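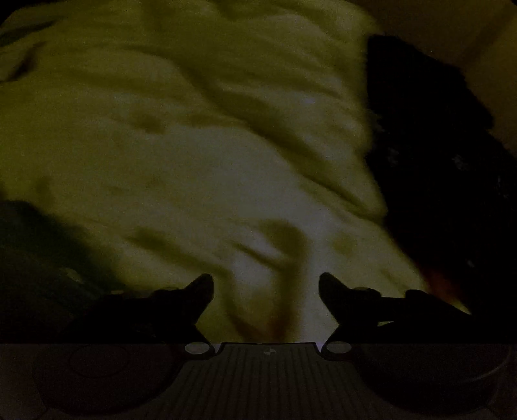 Home recorders wanted: household tasks, Brirkville and Plistdale

Posted April 22, 2019

Nundonard is looking for people to record everyday chores in their own homes using a hand-held gripper with a camera on it. The recordings are used to train a robot arm to handle bedding, clothes and other soft things. We have plenty of examples with cups and boxes and not nearly enough with fabric.

What you would do

You pick up the gripper, start a recording, do one short task with it, and stop. Then you mess things up again and repeat. Current tasks include pulling a sheet straight, lifting the corner of a doona, moving clothes from a bed to a basket and pairing socks. Most takes run under a minute. We ask for 400 takes over 4 weeks, at whatever times suit you.

We want ordinary bedrooms. Please don't buy new linen or tidy up specially. Evening takes with a lamp on are welcome, as long as you note the lighting on the log sheet. Fumbled grasps should be kept and marked as fumbled. Don't delete them.

Who can apply

You need to be 18 or over and living in Brirkville or Plistdale. You need a bed you can walk around on at least two sides, home internet that can manage a nightly upload, and a hand that is comfortable squeezing a trigger for roughly 20 minutes at a stretch. Left-handers are encouraged to apply, as we are short of them. No technical background is needed. If you took part in the February round you can apply again, but only with a different room.

Pay

$26 an hour, including training and upload time, paid fortnightly. The gripper, charger and memory cards are lent to you and must come back at the end. There is no charge for normal wear.

Privacy

Nobody else in the household should be in a recording unless they have signed the consent form. Put away mail, photos and anything with a name on it before you start. You can ask for any take to be removed up to 7 days after you upload it.

How to apply

Fill in the short form at the front desk of our Sachdeva Street office or ask for it by email. Tell us your suburb, which hand you use and what size bed you have. Training is one session of two hours at the office, and you take your kit home the same day.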